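Speaker notes: What Do We Owe to a Promise Made by an Institution?
Wotville Public Philosophy Lectures
2020-10-21

Opening

Welcome the audience on behalf of the lecture series. Remind those joining remotely that questions may be sent in writing at any point and will be read out by the chair.

State the question plainly. When a person makes a promise, we know whom to hold to it. When a school, a hospital or a town council makes a promise, the people who gave their word may have left long before the promise falls due. Is anyone still bound? If so, who?

Say at the outset that the talk is about moral obligation. Contract law will come up only where it helps. Anyone hoping for legal advice should be gently disappointed at this stage.

First case: the Stunwood reading room

Give the facts slowly, as the argument depends on them. The library at Stunwood accepted a gift of 3,229 books on the understanding that they would be kept together and open to all readers. No written agreement was signed. The undertaking was given aloud at a public meeting and recorded in the minutes in a single sentence. Two generations later the library wished to sell 1,157 of the volumes, most of which had not been borrowed for many years.

Ask the audience to hold back their view on whether the sale was wise. The matter for this evening is whether a promise stood in its way.

Pause here. Allow a moment for people to settle on a first answer.

Three positions

The first position holds that only persons can promise. On this view the library's undertaking was a promise by those who were in the room, and it ended with them. The view is tidy, but it proves too much. It would also release the library from last year's promises as soon as the staff changed.

The second position holds that the institution itself is the promiser. It has a name, a purpose and a way of reaching decisions, and these last longer than its members. The difficulty lies in saying what it means for such a body to feel bound. Note that feeling bound and being bound are separate matters, and that we hold forgetful people to their word all the time.

The third position, which the speaker will defend, is that members inherit the promise by taking up their roles. Whoever accepts the authority of an office accepts what is owed by it. Compare an heir who takes a house together with its debts.

If time is short, leave out the comparison with the heir and go directly to the objection.

An objection

A new member of staff may say: I never agreed to this, and I was never told of it. Treat this with respect. It is the strongest point against the view.

Reply in two steps. Ignorance may excuse a person from blame without cancelling the duty. Further, an institution that wishes its members to honour its promises has a duty to keep a record of them and to make that record known. Refer back to the single sentence in the Stunwood minutes.

Second case: Hestuvico

Introduce this case briefly. Hestuvico, a housing association, told its tenants that the shared rooms on the ground floor would always be kept clean and open without charge. The cost of doing so later rose sharply. Tenants said that they had chosen their homes partly on the strength of the assurance. 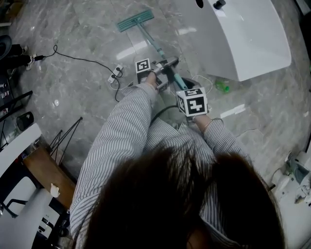

Draw attention to the word "always". A sensible listener does not take it to mean "whatever may happen". Most promises carry silent limits, and the task is to find them fairly. Suggest a test: would both sides have agreed to the limit if it had been raised when the promise was made?

Apply the test to Hestuvico. A flood would plainly count as a limit. A moderate rise in costs would not. The actual case falls between the two, and the speaker should say so openly.

On release

Only the person to whom a promise is made can give release from it. Where that person has died, as with the Stunwood donor, release in the ordinary sense is no longer possible. Mention the Thongsuk lecture from earlier in the series, which argued that the wider public may stand in the donor's place. Express partial agreement. The public may speak for its own interest in the books, but it is less clear that it may speak for the donor's wishes.

Discussion

Leave at least a third of the session for questions. Printed copies of the reading list are on the table by the door; almost 200 were prepared. The same list will be sent to remote attendees on request.

Should discussion be slow to start, put this to the room: may an institution ever apologise for a promise it ought not to have made, and still be required to keep it?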